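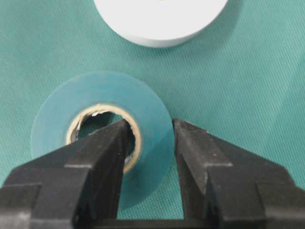 Fondstead adds two outside directors, but keeps its chair in the chief executive's seat

Fondstead, the household goods maker based in Melville, will add two outside directors to its board in February, the company told shareholders in a letter this week. The letter calls the move "a new chapter in how we are governed." Readers who get to page four may wonder how new.

Irja Sjöberg, who has run the company as both chief executive and board chair since it bought its smaller rival Flidel, will keep both jobs. The board had been asked by a group of minority shareholders to split them. It declined, saying that a combined role "has served the company well" and that the question would be looked at again in due course. No date was given for that.

The two new seats bring the board to nine. Five of the nine will count as independent under the company's own rules, which is how Fondstead is able to say it has an independent majority for the first time. Those rules are generous. A former supplier qualifies after a gap of 18 months, and one sitting director, counted as independent, left a paid advisory post with Flidel shortly before the takeover.

Buppha Srithong, who teaches corporate governance at the business school in Melville and has followed the company through both of its recent restructurings, was not impressed.

"They have changed the head count," she said. "I'd like to know who sets the agenda, who sees the papers first, and who decides the chief executive's bonus. As far as I can tell from the letter, the answers are the same as last year."

Srithong and a colleague recently compared 160 mid-sized companies that had announced board changes of this kind. In 158 of them, she said, the announcement promised stronger oversight. Only 2 explained how anyone would be able to check.

Fondstead did not answer questions about how the new directors were found or whether a search firm was used. A spokesman said that both candidates "bring deep experience" and that their names would be released before the annual meeting. Shareholders will be asked to approve them as a pair, in a single vote – so anyone who likes one and not the other will have to take both or neither.

The letter also mentions Ren, the internal program under which managers rate the board's performance once a year. Fondstead describes it as a form of independent review. The ratings go to the chair, and a summary is then shared with the other directors. Asked whether shareholders would ever see the results, the spokesman said there were no plans to publish them.

The minority group said it would bring its proposal to split the top jobs again at the annual meeting.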